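Participants wanted: small-bathroom cleaning study

Wodum is looking for adults to take part in a study of routine washroom cleaning. The work covers wiping a sink basin, returning counter items to their places and emptying a wastebasket. The results will be used to revise the written cleaning routine that Wodum supplies to small offices and guesthouses.

What you will do

Each participant attends 4 sessions of 60 minutes. In every session you clean the same sink area several times, following a printed routine. The wording of the routine changes between sessions. The order of tasks may change as well. You will be told at the start which version you are using.

Cleaning is done with paper towels and plain water. No bleach, acid or scented product is used at any stage. Disposable gloves are available in three sizes and are optional.

After each session you fill in a one-page form on reach, grip and effort. The form takes a few minutes and is included in the session time.

The work area

The vanity has an oval basin set into a molded white countertop with a raised backsplash. The faucet has two lever handles and a short curved spout, and the routine treats the handles, the spout and the chrome drain as separate steps. A teal jar with a black lid stands on the left side of the counter. Used towels go in the green wastebasket on the floor, to the left of the vanity.

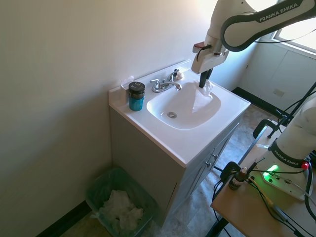

Who can apply

You must be 18 or older and able to stand for the length of a session, with breaks. You should be able to bend to floor level and lift a light bag. Cleaning experience is not required – we need both experienced and inexperienced people. Please do not apply if you have a skin condition on your hands that is made worse by water.

Current employees of Wodum and members of their households are not eligible.

Payment

Participants receive a gift card worth $100 after the final session. Those who leave early are paid for the sessions they have completed. Parking is free behind the building.

Times and place

Sessions run through April, with start times at 9:00 a.m., 11:00 a.m. and 2:00 p.m. The study room is Room 277, on the same floor as the main entrance. Wear closed shoes with a non-slip sole.

How to apply

Write to Esther Temba, study coordinator, at the Wodum front office. Give your name, a phone number, your preferred start time and one line on any cleaning work you have done. Questions about the consent form go to Geert Martens at the same office.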